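Ticket 158 — Rovdale site, office broadband dropping out
Opened by: Shahla Yazdani
Handled by: Tien-fu Shih
Status: open

Entry 1
Shahla reports the line goes dead for a few minutes at a time, mostly after lunch. Judow support say the line test is clean. They said that in June as well, so I'm not giving it much weight.

Entry 2
Swapped the router for the spare Stelitz. Judow blamed the old one, without asking which model it was. Two more drops the same afternoon — so much for that theory. 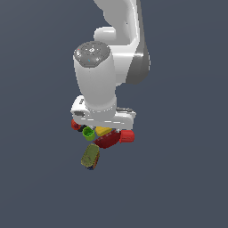 Entry 3
Moved the router to the main socket and took the 50 metre extension out of the run. No drops so far, but one quiet day proves very little. The extension goes through the ceiling above the Mahmoudi unit and I'd like to see what it's lying against before I blame it.

Entry 4
Judow want to close the fault at their end. I've said no. Shahla to note the time of any further drops.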